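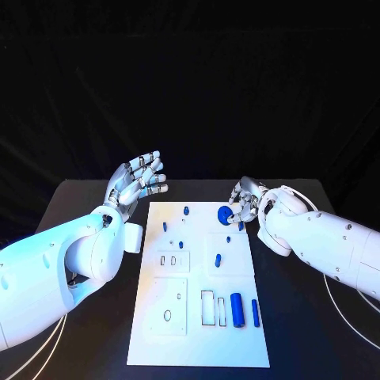 4月7日

今天主要整理安置点流感疫苗接种的登记数据，Mio Hoshino 上午把 Pirgate 点的最后一批纸质表扫描发过来了，字迹比上次清楚，但日期栏还是三种写法混着用。先按日/月处理，月份大于12的单独挑出来，回头对原件。

合并后的总记录是3,519条。去掉重复登记和只填了姓名没填其他内容的，剩下能用的再和入住名册对。名册是 Karka 那边导出的，编号前面多了两个零，直接匹配全部落空，花了半个上午才看出来。脚本已改，编号统一按文本读入，不要再用表格软件打开后另存，另存一次零就没了。

匹配结果：
有接种记录、名册也能对上的：1,967
其余的暂时分成两堆，一堆是名册里有人但接种状态空白，一堆是接种表里有人但名册找不到。后一堆我怀疑多数是姓名转写的问题，同一个人在入住时和接种时由不同的翻译登记，拼法不一样。Hưng Tạ 说他那边做结核筛查时碰到过一样的情况，当时是用出生年份加入住房间号来补配的，规则表他下午发我。

收到规则表，试了一遍。房间号不太可靠，有人中途换房，换房日期名册里只记最后一次。改用出生年份加同行家属人数，先跑儿童组，配上的我抽着看了几页，没发现明显错配。成人组没跑，单身入住的人太多，家属人数都是一，起不了作用。

接种状态空白这个问题要和 Mawuli Dogbe 再确认。他在电话里说，Mengal 点前两周的表格上，拒绝接种和当天没来都是留空的，后来才加了“拒绝”一栏。这样的话前两周的空白不能算作未接种意愿，报告里必须分开写。我倾向于这两周只报实际接种人数，不报接种率。Tetsuya Kudo 不同意，他认为可以用后面几周的比例往回推。我觉得推不了，前两周入住的人来源不同，而且那时候接种台设在餐厅门口，后来挪到了登记处旁边，来的人自然不一样。先各写一版，下次开会定。

六个月以下婴儿：登记表里有4条年龄填的是“4”，没有单位。两条看体重应该是月龄，另外两条体重没填，待查。表格模板上年龄后面要加“岁/月”勾选，这个已经写进给 Haruto Shibata 的修改单里，他负责重新排版。顺便请他把“既往过敏”那一格拉宽，现在只够写两三个字，很多人写到了隔壁的批号栏里。

冷链记录：Prultine 的温度记录仪数据导出来了，Pirgate 点冰箱有一段读数缺失，是夜里换电池的那次。换之前和换之后的读数都在范围内。缺失段照实标注，不要插值。那一批的批号已经单独列出，等厂家答复能不能继续用，答复前先贴封条，放最下层。

另外，名册里有电话号码的是2,392人，可以发第二剂提醒的就是这部分里需要打两剂的儿童的家长。短信文本现在只有三种语言，缺的那种 Mio 在找人译。发送时间不要定在上午，上午是领物资的时间，很多人不带手机。没有电话的只能靠各点门口贴通知，加上发餐时口头说一遍。

隐私的事再记一笔：发给外单位的文件一律去掉姓名和入住编号，今天差点把带编号的版本附到邮件里，还好附件太大没发出去。去标识的脚本放在共享盘 clean 文件夹，跑完以后检查一下备注栏，备注里有人直接写了家属姓名，脚本抓不到，只能手工看。

待办：
对 Pirgate 的原件，重点看日期栏和那两条没体重的
问 Mawuli 要“拒绝”栏启用的具体日子
成人组补配方案，和 Hưng 再商量，看能不能用入住时的体检编号
给厂家的询问信抄送 Kudo
5月的人手安排，Mengal 点少一个会登记的人，还没有着落
扫描件备份一份到另一块硬盘，旧的那块今天读的时候有异响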